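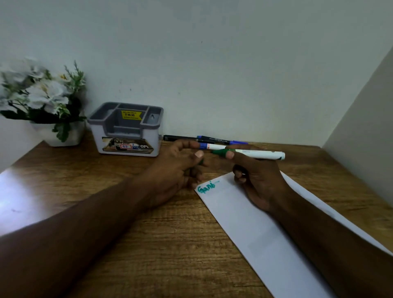
A desk at the Zevora open day, with pens, a marker and a sheet of paper laid out for the handwriting and sorting tasks.

Zevora opens its doors to visitors for a look at how robots learn desk work

2/12/23

Zevora, a company that trains robots to do small jobs at desks and counters, held its first open day at its Satulitz site. A total of 108 visitors came through in two sessions, most of them students and people from nearby businesses.

The company does not build its own machines. It records people doing everyday tasks by hand, from the point of view of the person doing them, and sells the recordings to robot makers. Staff said desk tasks are harder to learn from than they look. Pens are thin, they roll, and one hand often hides what the other is holding.

Visitors could watch the work at four desks. At one of them, a person handled a blue-capped pen and a green-capped marker in front of a white desk organizer and a pot of artificial flowers. More pens lay on the desk by the wall, and a word had been written in green at the top of a long sheet of paper. The task list for that desk called for picking up pens, writing a few letters and putting things back in the organizer.

Other desks covered folding, stacking and opening small boxes. Each task is repeated many times with the objects moved between takes. The Satulitz site has finished 884 recordings of desk tasks so far, the company said.

The second half of the visit was a demonstration by Ghaffari, a robot maker that uses the recordings. Its two-armed machine, called Skurley, was set up in the next room and was asked to lift a marker from a table and drop it into a cup. It managed the job on most tries but was much slower than a person. Taking the cap off a marker is still in testing and was not shown.

Several visitors asked about pay and privacy. Zevora said the people who record tasks are paid by the hour and that faces are kept out of view. Recordings with names or addresses on paper are checked before they leave the building.

A second open day is planned for June. Entry will be free, but visitors will need to sign up in advance, and groups from schools should contact the Satulitz office to arrange a separate time.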